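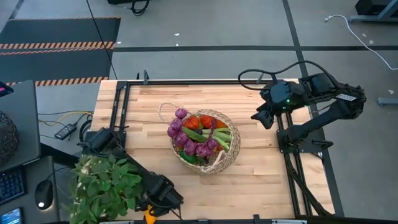
When should autumn-planted onion sets go into the ground? The growing adviser at Rolthorpe Allotments recommends the end of September on light soil, and a fortnight earlier on the heavier plots towards Estbridge.

The adviser, who spoke to the newsletter on a Thursday morning between site inspections, has overseen the association's 300 plots for 11 years. Requests for guidance on onions, the adviser noted, now exceed those on any other crop.

"Most losses are caused by wet ground in winter," the adviser said. "A raised ridge of 6 inches will usually prevent them. Members are asked not to feed the crop before February."

Asked about storage, the adviser was firm that lifting should not be rushed. "Once the tops have fallen, leave the bulbs a further week. They should then be dried under cover with air on all sides. Any with thick necks should be eaten first."

The association will place its joint order for sets with the Tondwood nursery in June. The minimum order is 30 sets per member, and red and brown kinds may be mixed. Forms are available from the site office, which is open until noon.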